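# Flallunbridge mail will come with fewer rubber bands, and residents have thoughts

FLALLUNBRIDGE — The town's public library has stopped accepting donations of rubber bands, effective Friday, ending a program that it did not know it had.

The trouble goes back to the spring, when the library put a shoebox on the front desk with a card reading "Bands, Clips, Etc. — Take What You Need." The idea was that people would take some. People in Flallunbridge have never in their lives passed up a chance to clear out a kitchen drawer, and the box was full by lunch. A second box went out. Then a plastic tub. By August the tub had a lid that would not close, and the staff had taken to setting a dictionary on it.

A notice taped to the front door this week says the library is "grateful for the community's generosity" and "asks that it stop." It goes on to say that the book drop is also not a place for rubber bands, and then, in a slightly larger typeface, that it is especially not a place for rubber bands at night.

The post office on Umley Street has been caught up in the matter as well. Mail carriers there bundle each block's letters with a band, and for years the band simply stayed on the mail and became the customer's problem. After the library closed its box, customers began handing their bands back across the counter. The post office took the first few bags. It has now told carriers to slip the bands off at the mailbox and bring them back at the end of the route, so most households will see loose mail starting this month.

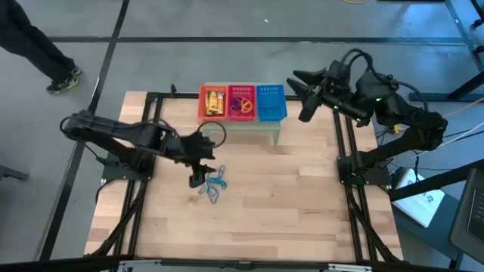

Reaction has been mixed. One woman on Skamotton Road said she had been getting the same thick band every week for years and had come to rely on it for her freezer bags. A man two doors down said he would like it in writing that he had been against bands from the start. A letter to this newspaper, unsigned but typed with great force, asks what the carriers plan to do when it is windy.

It is windy most of the time on Skamotton Road. On the first morning of the new system, one household's water bill was found in the hydrangeas of another, and a seed catalog got as far as the church parking lot. The post office called this "an adjustment period." The hydrangea owner returned the water bill in person, after opening it, by accident, and is said to be surprised at how much water some people use.

The town council took up the question at its regular meeting, where it had been listed on the agenda under "Other." It came up after the sidewalk report and before the discussion of whether to repaint the bandstand, which caused some confusion, and for several minutes two separate conversations were held at once. A motion to repaint the bands was withdrawn.

What the council did pass, by a vote of 4 to 2, was a resolution encouraging residents to "use what they have." The two members voting no said they supported using what you have but did not think the council needed to say so. The four voting yes said it cost nothing. The town clerk pointed out that printing it in the newsletter would cost $273, and the resolution was amended so that it would not be printed in the newsletter.

Local business has tried to help. Ó Ceallaigh Hardware, at the bottom of Umley Street, offered to take the library's whole tub and put it by the register with the free paint stirrers. The offer was accepted before anyone at the store had seen the tub. It is now by the register, and also a little bit in front of the register, and customers are being given a handful with every purchase whether or not they ask. A reporter who went in for a single hinge came out with the hinge and a bulging envelope.

Old rubber bands do not keep well, which may settle things in the end. Heat and sunlight dry them out, and a band that has been in a drawer for a decade will generally snap the first time it is asked to do anything. The library says a good share of what it got was in that condition, along with a smaller share that had melted together into something that had to be pried off the bottom of the tub with a ruler. Anyone who would like theirs to last should store them somewhere cool and dark, in a closed container, and away from the library.

Those looking for uses can find plenty. A wide band around a stubborn jar lid gives a better grip. One stretched across an open paint can will wipe the brush and keep the rim clean. Gardeners tie up peppers with them, although the sun gets to them there, too, and by the end of the season the peppers are mostly on their own. The elementary school has asked politely not to be considered. It took a bag once, a few years back, and the less said about that Friday the better.

The library's front desk, meanwhile, has its space back. Staff had talked about putting a small fern there. For the moment it holds a stack of summer reading forms and the dictionary, which turned out to be handy to have nearby. A patron did leave a coffee can of twist ties on the counter Tuesday evening just before closing and was gone by the time anyone looked up.

The library would like that person to come back for the can. It can be picked up during regular hours, and no questions will be asked, except possibly one.

The bandstand will be repainted green. Bids are due at the town office by the end of the month.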